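Avaliação de Produtos em Automação
Aula 5: como ler uma proposta comercial sem adormecer nem assinar
Docente: Kadri Rozīte

Material de leitura: brochura do kit Talum (fabricante Vorard), tabela de preços do serviço Qaisi e caderno de encargos da Furnwood. Tragam os três. Quem trouxer só a brochura vai gostar muito do produto.

1. O que está à venda

O Talum é uma garra manual de dois dedos, com software para registar demonstrações e treinar um braço a partir delas. A Vorard chama-lhe "kit de destreza". O Qaisi é a assinatura que trata os dados e devolve um modelo. Na brochura são um produto único; na fatura são dois. Sublinhem a página 14, onde isto é dito em letra compatível com a vergonha.

2. O cliente

A Furnwood fabrica roupeiros e quer um braço que pendure cabides no varão antes da fotografia de catálogo. Há cabides de madeira, de plástico e de arame. O caderno de encargos dedica 58 linhas ao acabamento do roupeiro e uma ao cabide: "standard". Guardem esta palavra, vai sair cara a alguém.

3. Perguntas a fazer ao vendedor

Quantas demonstrações por tarefa? A proposta diz 50. Perguntem se são 50 por tarefa ou 50 por modelo de objeto, e observem a pausa.
O que conta como sucesso? Pegar, levantar ou pendurar são três preços diferentes.
Quem paga a repetição quando muda o objeto?
Os dedos trocam-se em casa ou vão à fábrica?

4. O caso do arame

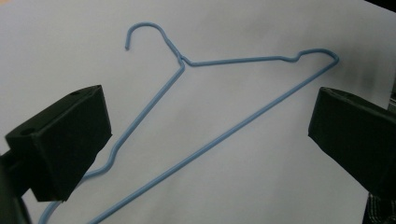
A brochura demonstra o Talum com uma caneca, objeto de grande generosidade para com as garras. Um cabide de arame dá menos conversa. Comparem a espessura do fio azul com a dos dois blocos pretos que o ladeiam e decidam onde fechariam os dedos: no pescoço torcido, que engrossa num pequeno nó, ou num dos ombros, contando com o entalhe. Não há resposta certa sem saber como o cabide tem de chegar ao varão, pormenor que a proposta omite com elegância.

5. Trabalho para entregar

Uma página, dirigida à direção da Furnwood, a recomendar a compra do kit, do kit com assinatura, ou de nenhum. Reescrevam a linha do cabide no caderno de encargos. A expressão "solução chave na mão" desconta um valor.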